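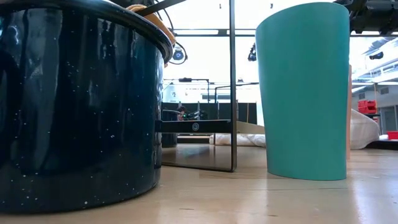

On the Keeping of Shared Kitchens

Published by the Nestard Housing Council, 2018-02-08

When the Rundia residence opened, every floor had a shared kitchen. There were 11 of them, each with a long table, two stoves and enough cupboard space for the people who lived along the corridor. Under the renovation plan now before the Council, 7 of those kitchens would be converted to private rooms, and the remaining residents would be offered a small counter and a microwave oven in their own units. The Council has been asked for its view. It is our view that the plan should not go forward in its present form.

The financial case for the conversion is not in dispute. A kitchen brings in no rent. It must be cleaned, its drains fail more often than any others in the building, and its appliances wear out faster than those in private use. The owners of the Kirus building, two streets away, closed their shared kitchens and gained 22 rentable rooms. Their accounts improved in the first year. We have read those accounts and accept them.

What the accounts leave out is the cost that was passed on to the tenants. A person who has cooked for a household does not stop needing to eat when the stove is taken away. The meals are bought instead, at a higher price and usually of a poorer kind. A pot of beans or soup that once fed four neighbors for two days cannot be made on a counter with one outlet. Tenants on fixed incomes feel this first. In the written comments we received from Kirus, spending on food was raised more often than rent, noise or heating.

There is also the matter of what people learn from one another. Many residents of Rundia come to the city alone, some of them at a young age and some of them very late in life. The kitchen is where they find out which bus runs in the evening, which clinic takes walk-ins and how to read a gas bill. The Council does not wish to be sentimental on this point. Shared kitchens also produce quarrels over burned pans, missing milk and the washing of dishes, and our office handles a good number of those complaints each year. A quarrel over a pan can be settled in an afternoon. A tenant who knows no other person in the building is a far more serious concern, and one that seldom reaches us in time.

It has been suggested that the proposed lounge on the ground floor would serve the same purpose. We doubt it. People go to a lounge when they have time to spare, and many of our tenants have very little. They go to a kitchen every day, whether or not they are in the mood for company. The Popescu Street residence has had a lounge for years. It is well furnished and is used mainly for the annual meeting.

The Council recommends three changes to the plan. First, no floor should be more than one flight of stairs from a working kitchen. Second, the cost of keeping these rooms should be shown as its own line in the yearly budget, so that it can be debated openly and compared with other services. Third, any tenant whose kitchen is closed should be given notice in writing and a reduction in rent for as long as the tenancy lasts.

We recognize that these changes would reduce the number of new rooms. The waiting list stands at 54 names, and each of those names belongs to a person who needs a place to live. That need deserves an answer, and the Council supports new building on the vacant lot behind Rundia, where the ground has already been surveyed.

Written comments from tenants may be left at the Council office until the end of February.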